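How to name a small business and still like the name next year

I have named four businesses, two of them mine. One was called Treltedska, after a word I made up in the bath, and for as long as it lasted I spelled it out over the telephone to people who then wrote down something else. What follows is the method I use now.

Step 1. Write down 25 names

All of them, including the dreadful ones. The first ten will be puns. Keep going until you are bored, then do five more. Leave the list in a drawer for a week and strike out anything that makes you wince when you take it out again.

Step 2. Say each one out loud

Ring a friend and say, "Good morning, Stivus, how can I help?" If you can get through it with a straight voice, the name stays. If your friend asks whether you have a cold, it goes. Try it in a noisy café as well, where every name turns into a different one.
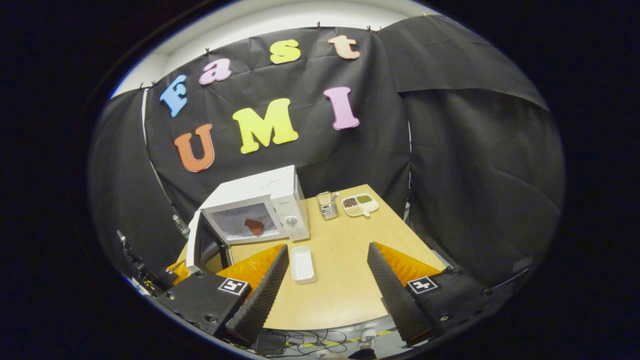
Step 3. Put it on something big

A name that behaves itself on a business card can fall apart on a wall, so try it at size before you pay anyone. Cheap materials will do. "Fast UMI" goes up nicely in coloured foam letters on a black curtain, with the first word bent into an arc and the second in capitals underneath, and you can read it without squinting. Now picture doing the same with "Treltedska & Partners Household Repairs". You would need a longer curtain and a second packet of the letter E. If your name won't go on two lines, shorten it while it's still free to do so.

Step 4. Check that it isn't taken

Search the company register, the trade mark register and the web addresses, in that order. I once spent 80 pounds on a rubber stamp and some envelopes before doing this. I still have the envelopes. Look in the local directory too: my cousin was set on Indus until he found a restaurant of that name at the end of his own road.
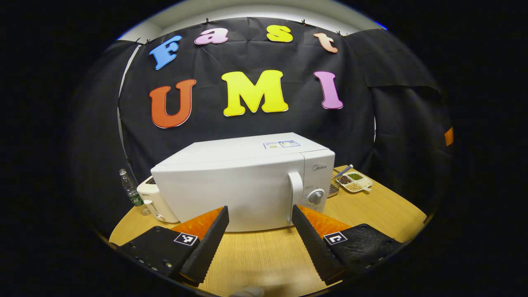
Dezső Bíró

Step 5. Ask the right people

Family will say it's lovely. Ask somebody who might spend money with you, and ask them again two days later what the name was. If they can't remember, cross it off and try not to sulk.

Step 6. Consider your surname

It's dull, and you can already spell it. Kocsis the joiner has done very well out of being Kocsis.

Step 7. Order less than you think

The printer will point out that 4,000 cards cost hardly more than 1,000. Order the 1,000. Check the phone number on the proof, then get someone else to check it.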